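Pronex Starts Collecting Hands-On Examples for Its Two-Armed Sorting System

Tape measures have become the most popular objects in the Pronex workshop on Krūmiņa Street. The small robotics firm has started gathering examples for a learning system meant to help a pair of robot arms tidy up a workbench, and the first round is all about getting everyday tools into and out of a tray.

The project goes by the name Dudon, and the idea behind it is easy to follow. An operator guides both arms through a short job, such as picking up a tape measure and setting it down in the tray. The cameras record what happens, the joints log how they moved, and the whole thing is saved as one example. Then the tools get shuffled and the operator goes again. The team wants 2000 of these examples before the first serious training run, and it is already almost a quarter of the way there!

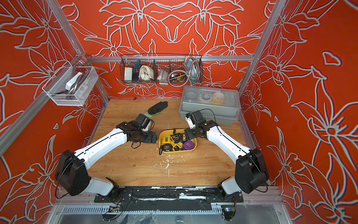
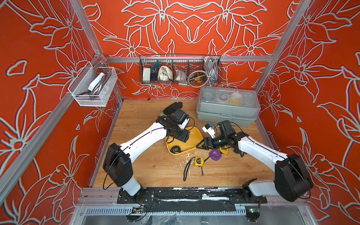

Tape measures at the two-arm station, with the yellow tray in the middle of the board.
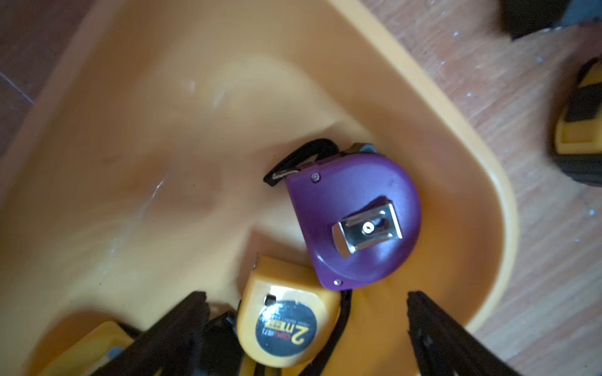

Tape measures may sound like an odd place to start, but they are wonderfully awkward things for a gripper. The casings are smooth and rounded, the belt clips stick out, and the wrist straps end up wherever they like. A person sorts all that out without thinking. A learning system has to see it many times over, with the tools lying on their backs, on their sides and half on top of each other.

That is why the team at Pronex cares so much about variety. Each recording session runs to 50 examples, and the starting layout changes every time. Operators are also asked to keep the clumsy moments in. If a strap slips and the arm has to come back for a second try, the recording keeps rolling, and the recovery goes into the collection along with everything else. Those second tries are some of the most useful material the group has, according to its project notes, and they are great fun to watch.

The work is shared among 6 operators, who trade off every hour or so to stay fresh. New operators spend their first morning just moving the arms around and getting a feel for the grip, and their early attempts are kept in a separate folder until the motions settle down.

Flirnamen, the software group working with Pronex on Dudon, looks after the labeling. Every example gets a plain-language line saying what the job was, and anything with a missing camera view is set aside. The group has also built a small viewer that plays the overhead and wrist recordings side by side, so a reviewer can spot a bad grasp in seconds.

Next up are tools of other shapes, with 11 kinds on the list so far, including pliers, putty knives and small clamps. The first training run is planned for January. Pronex hopes to open the workshop to visitors once that is finished, and guests will be able to take a turn at guiding the arms themselves.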